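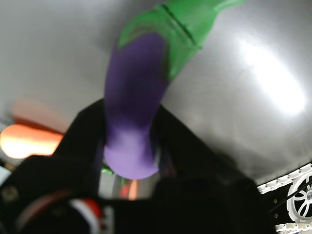

Purple ones go first, Lina Hattar will tell you, and the carrots get left for whoever's late. She's been around play kitchens long enough to know.

So, toy vegetables. We wanted to see what's worth buying in April, when half the stores clear shelves. The Zunano set was 30 dollars, the Skesham one a bit more. Both do an eggplant. Smooth, no paint edges to pick at, good size for a small hand.
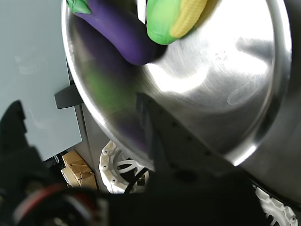

And use a real bowl. Stainless, from your own cupboard. Plastic pretend bowls slide all over and crack by summer. A steel one makes a racket, yes, but it's a racket kids like, and the colors bounce round the inside. Ours has scratches. Who cares.

Corn is the other winner. Bumpy kernels, something to feel. Deividas Siliņa runs the toy shelf at the Clunden library, 238 items out on loan last we asked, and corn comes back the most chewed. Rinse, dry, back in the bin. Thats it.

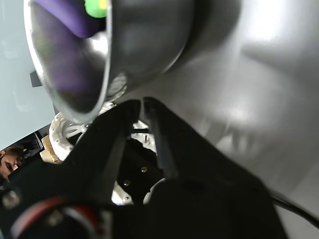
Steel bowl, purple veg: the start of most soups.

Pans next. A saucepan with a long handle gives them something to stir and carry, just check the rivets and skip anything heavy. Thrift stores, 2 dollars if your lucky. Lids optional. Loud.

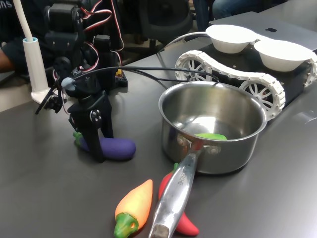
Chili peppers are a maybe. Nice red, nice curve, but the stems can be small, so have a tug before you hand one over. Anything loose goes in the trash. Kumarasinghe sells singles if you need to replace a lost one, allow a week for mail.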